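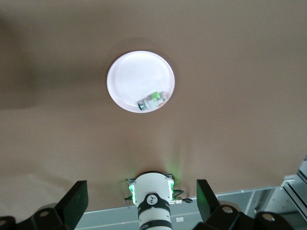 The plate task at the Atville robot club, with the gripper open.

Fridays at the club begin quietly. The students put a white plate on the table, lay one small object in it and write down its place in a notebook. Then the arm gets its turn.

Renato Sison, who teaches the group, chose this task because it looks so easy. "My students wanted to build a tower in the first week," he says. "I told them, first the plate."
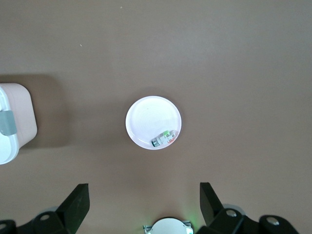 The difficulty is the rim. When an object lies close to it, one finger has very little space, and the students must decide from which side to come. They have 6 weeks for this part of the course, and in June they will show their work in Jitpraphai, where each team gets 10 attempts. The club has saved around 340 trials until now. Sison reads the notebooks at home in the evening, and he is strict about the handwriting.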